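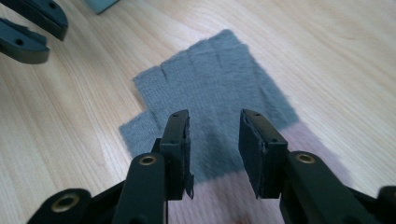 Gray glove on the bench between the pads. Look at the left pad, lower inner edge.

# Gripper pads: how I set them up and look after them

Print | E-mail

Hi! These are my notes for the hand-held grippers we use for the Illard recordings (glove folding, mostly). Maarten Bakker asked me to write the upkeep part down before I forget it again, so it's a bit of a brain dump.

## Pads

See that little frayed strip hanging off the left one? Swap the pad when it gets like that. I used to trim the strip and carry on, and then the fabric would let go in the middle of a session - so annoying! The right pad in the same photo is scuffed but I'd keep using it.

- Take the screw out, peel the old pad, wipe the jaw clean
- Let the new pad sit for 30 minutes before you close on anything
- Do both sides if the grip feels lopsided afterward

## Bushings

The brass ones in the arms get a wipe every 1,000 closes. No oil, please (Valtteri Ruotsalainen tried it in June and we were picking lint out for days).

## After a swap

Run Import again so the zero gap gets read fresh. Takes 22 seconds on my laptop. Episodes from before the swap stay in the old folder, don't mix them.

Still to do: spare pads from Huttunen, and a decent screwdriver for the Prurkton bench.

Last edited 4 Jan 2019

23 shares | Leave a comment

Contact | Back to top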